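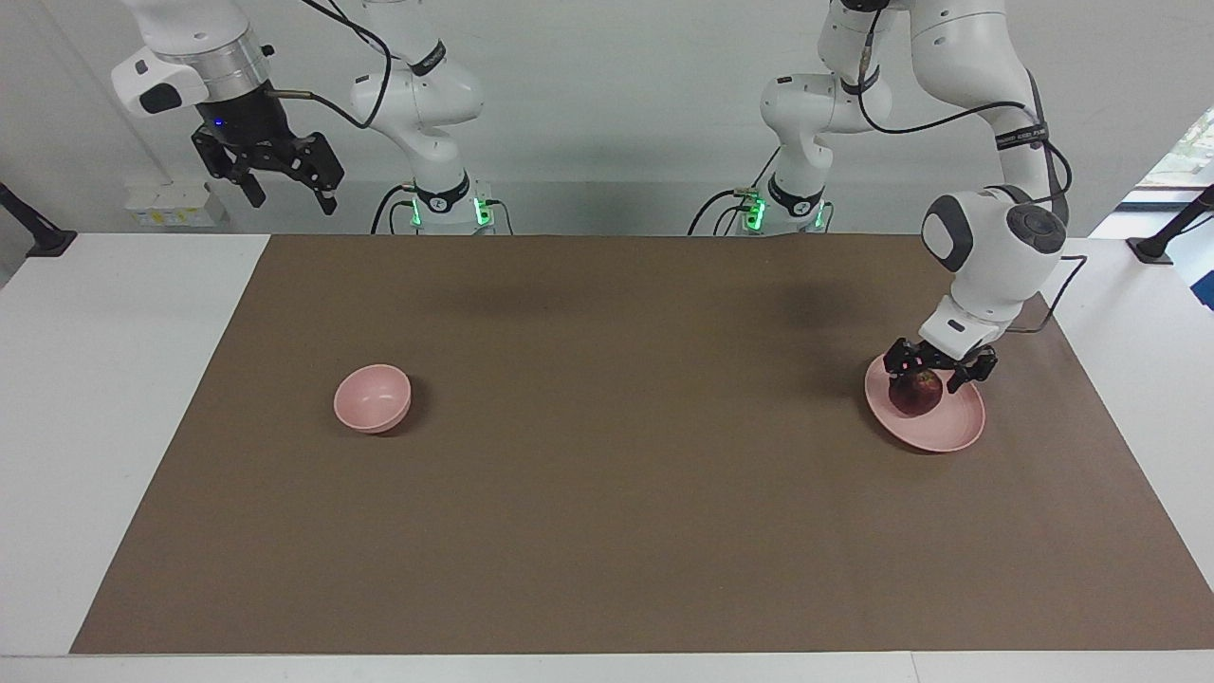
What Happened With the Left Arm, and What We Are Changing

Many of you have asked me in the hallway about the trouble at the fruit table, and I have given a slightly different version of the story each time depending on how much coffee I'd had, so let me set it all down properly in one place.

The short version is that the left arm let go when it should have held on, and then held on when it should have let go, and somewhere in between an apple went across the room at knee height. It was a very nice apple, too. Natsumi Hoshino was standing at the end of the table with her clipboard and it went right past her. She was not hurt, and I am so glad to be able to write that sentence first before getting into cables and settings.

For those of you at the Beldale office who haven't visited us in Clarkton yet, the task is a simple one to explain. There is a brown mat on the table with a pink bowl on one side and a pink plate on the other, and the left arm handles the apple at the plate while the right arm waits off to its own side, well clear of the mat. We had run it so often that I think we'd all stopped really watching it, and I include myself in that.

On the afternoon of Thursday, September 6, 2018, the arm came down over the plate, closed on the apple and began to lift. Partway up, the fingers opened a little, closed again much harder than they should have, and the fruit squirted out sideways (those of you who have ever squeezed a wet bar of soap in the tub will have the idea). The gripper then stayed clamped shut on nothing at all, and the arm carried on with the rest of its motion as though everything were fine. Natsumi hit the stop button, and the arm froze where it was, just as it should.

Petro Pasichnyk spent most of the following day working out why. He found that the thin cable that loops around at the left wrist had been rubbing each time the forearm bent sharply, and the covering had worn through on the inside of the loop, where you would never see it from the front of the table. With the wrist in one particular position, the signal that reports how far the fingers are open dropped out for a moment. The control program, not hearing anything, used the last number it had, decided the fingers were too wide, and squeezed. Petro was able to make it happen again 8 times in 30 tries by bending the cable gently with the power turned down, and after he put in a new cable he couldn't make it happen at all.

What bothers me more than the cable is that the lights on the base stayed green the whole time. They tell us the arm has power and is talking to its control box. They don't tell us anything about the gripper, and I'm afraid a few of us had come to read green as "all is well," which was never what it meant. I've asked Olletti, who look after our control software, to make the program stop the arm whenever the finger signal goes missing, even for an instant. They expect to have that ready in November. Until then the squeeze limit is set much lower, so please don't be surprised if the arm drops a heavier piece of fruit now and then. Let it drop!

A few things for everyone who works at the table in the meantime. Please stay behind the tape on the floor while either arm is powered, and that goes for the ends of the table as well as the front. The tape is some 12 inches farther out than it used to be. Run a finger along both wrist cables before the first run of the day, with the power off, and sign the sheet. If a gripper does anything odd, press stop first and get curious afterward. And please don't reach in to rescue the apple, however tempting it may be.

The right arm has had its cable looked over too and showed no wear, but Petro has ordered a spare from Geagea all the same, and it will be in the gray cabinet once it comes. Natsumi has kindly agreed to go through the new morning check with anyone who would like to see it done. She is in by 8 most days, and you'll find her at the desk nearest the kitchen.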